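Cattaneo's Late Burst Sends Chidiac Past Bilness and Into the Final

15 October 2021
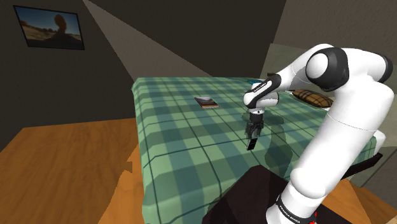

What a way to come back! Marisa Cattaneo, released by Bilness in January after five seasons with the club, smashed 32 off just 19 balls against her old side to carry Chidiac into the final of the women's T20 league, and she did it with the game slipping away fast.

Chidiac were chasing 142 and had lost four wickets for next to nothing in the middle overs when Cattaneo walked in. The required rate was climbing, the Bilness fielders were chirping, and the two leg-spinners who had strangled the innings still had overs left between them. She blocked her first ball, swept the second for four and never really slowed down after that.

The shot people will be talking about came in the 18th over, a straight six that cleared the sight screen and landed in the parking lot behind the pavilion end. The crowd of 1,264 was the biggest at the Helik ground all season, and it sounded like three times that number when the ball went over the rope. Two more boundaries followed in the same over, both through the covers, and suddenly Chidiac needed only seven from twelve balls.

Cattaneo stayed to the end and hit the winning runs with four balls left, a scampered two to deep midwicket that had her diving full length to make her ground.

"I wasn't out there thinking about last winter," she said afterward, still picking grass off her sleeves. "Well, maybe a little bit when I hit the six."

Earlier, Assunta Bortolotti had given Bilness every chance with a lovely, patient half-century. The captain came in with her side wobbling at 21 for 3 and put together the kind of innings she has been playing all year, working the gaps, running hard and then opening up at the death. Her 58 took Bilness to 141 for 7, a total that looked a good one on a slow surface.

Bortolotti was generous about her former teammate. "We bowled to our plans and she hit our plans out of the park," she said. "I've seen her do that in the nets a hundred times. I'd just rather she did it to somebody else."

Chidiac will meet Hirerance in the final, also at Helik. Hirerance won both league games between the teams, the second of them by a single run, and have their opening bowler fit again after a side strain. Gates open two hours before the toss.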